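Notebook 4, Household Tasks Group
May 25, 2019
Station 2, two-arm bench

Purpose of entry. To record the state of the bag-packing task ahead of the review in November, and to set down the group's present position on whether this chore may be listed as achievable in the Fonden summary. The earlier entry on towel folding is not repeated.

Task definition, unchanged from the last revision: open the main compartment of a soft backpack, place the loose items inside, close the compartment. The bag starts lying flat. No fixture holds it. The operator may not reach in once the run has been started. A run is scored complete only if every item is inside and the zipper is closed along its full length. Partial closures are logged separately, and they are not to be added to the completed column, as was done by mistake on the Atus sheet.

Time limit per run: 300 seconds. A person at the same bench needs far less than this, and the limit was set generously on purpose. 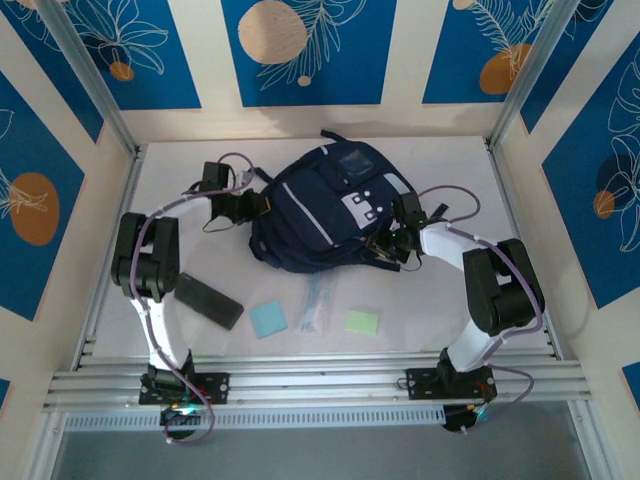
Fig. 1. Station 2, both grippers at the sides of the backpack. Small items and two sticky notes in front of it.

Results to date. 50 runs were scored under the current definition. A further nine were started and stopped for cable or controller faults, giving 59 entries in the log. The stopped runs stay in the log with their fault codes but are left out of the scoring.

Observations from the scored runs:

Holding the bag from both sides is the most dependable part of the task. With one arm alone the fabric slides before the opening can be widened. With two, the bag generally stays in place, although the arms then have nothing left to pick up items with, and one side must be released.

Straps remain the main source of trouble. A gripper that closes on a strap reports a good grasp, and the controller proceeds as though it had the edge of the opening. The force reading does not separate the two cases. The So routine checks for movement of the fabric after the grasp and catches some of these errors, at the cost of added time.

Sticky notes are the worst of the items. They lie nearly flush with the floor and the fingertips pass over them. Clear plastic bags are second, as the depth estimate is poor on the crinkled film. Rigid blocks give little difficulty except when they lie at an angle to the approach.

Zipper closure was reached in few runs and completed in fewer. The pull tab is found reliably only when it is standing away from the fabric.

Assessment. The individual motions can be performed by the machine. The chore as a household would understand it cannot yet be left to the machine unattended. A child's school bag packed at this rate, with this many notes left on the floor, would not be accepted by any parent. It is recommended that the Fonden summary list the task as "partly demonstrated" and that the word "solved" be removed from the draft wherever it appears beside bag packing.

The same caution applies to the shop-floor version requested under Zurkard, where parts are to be kitted into soft pouches. The pouches have no straps, which helps, but the openings are narrower. No claim should be carried over from one to the other without separate runs.

Actions:
Replace fingertip pads on both grippers before the next series.
Add strap grasps as their own fault code.
Repeat the sticky note pickups with the lower approach height.
Correct the Atus sheet and initial the change.

Open point: whether a run should be failed at once when an item is pushed out of reach, or allowed to continue to the limit. Current practice is to let it continue.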